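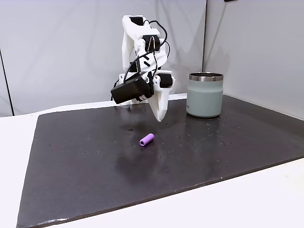 Teaching Sessions at Lestholm: Frequently Asked Questions

Do I need to know how to program?
No. If you can steer a shopping cart with one bad wheel, you have the temperament. You do the job by moving the leader arm, the follower arm copies you, and the computer writes down what both of them did.

What is the task?
The beginner task is "roller to tumbler." A small purple foam roller lies on its side on the dark mat, the green tumbler stands off to the right, and you get the one into the other. Your first try will take longer than you'd like to admit. By lunch you'll be giving other people advice.

Why foam?
It forgives a bad grip. Once a policy can handle foam we move on to things that roll away and things that dent.

Can I just grab the arm and move it myself?
On the follower, only in hand-guiding mode, which the session lead switches on for you. The motors go slack and you push the links where you want them. Hold the arm before the switch is flipped, please. It's fine for teaching a single pose. For whole episodes we use the leader arm, mostly so that your elbow doesn't end up in every recording.

How many episodes will I record?
A morning is 16 practice runs and then as many real ones as you can stand. The house record is 143, set by Consuelo Montoya, who also wrote this page and would like it known that she could not feel her thumb afterward.

Where do I put the roller at the start?
Somewhere different every time. Turn it, too. People get fond of one spot, and then the robot gets fond of it, and then we have a very expensive machine for picking things up from one spot. The Rollico software shows a suggested placement before each episode. Near enough is good enough.

I fumbled the grasp. Do I throw the episode out?
Not if you recovered. Back off, line up, try again, and keep recording. The robot will fumble too, and it needs to have seen somebody cope. Throw it out if you dropped the roller off the table, knocked the tumbler over, or stopped halfway to answer your phone. We can tell about the phone.

How fast should I go?
At the speed of a person who is mildly interested. Very slow episodes teach the robot to hesitate, and it takes to hesitating with real enthusiasm. Pausing above the roller to think is the most common habit we have to train out of people – think first, then press record.

May I look at the robot while I drive it?
Look as much as you want for practice. For real episodes, use the screen. The policy only gets the camera views, and if you can see something it can't, you'll be making decisions it has no way of copying.

Should I clean the mat?
Leave the specks. We wipe it when somebody complains, and a model that panics at a bit of dust won't last long in an actual kitchen. Do keep your coffee off the table, though.

The arm is shaking or has stopped. What now?
Let go of the leader, press the red stop button on your desk, and call the lead. Usually a servo has overheated from being held at full stretch. Give it a rest and go have one yourself. Please don't tug on the cables. They look casual, but they're all doing something.

What is the Nguyen sheet?
The paper log beside the keyboard. Put down your initials, your episode numbers and anything odd. "Gripper felt mushy after 30" is a useful note. "Bad vibes" is less so, although we did once find a loose screw that way.

When will the robot do it alone?
We train after more than 233 good episodes, and the run goes overnight. You're welcome to come back and watch. Bring low expectations and a snack.

Is there a harder task?
Yes, it's called Cando, and it takes 2 arms. Ask once you've finished a full session on the roller. Asking before then is allowed too, but the answer is the roller.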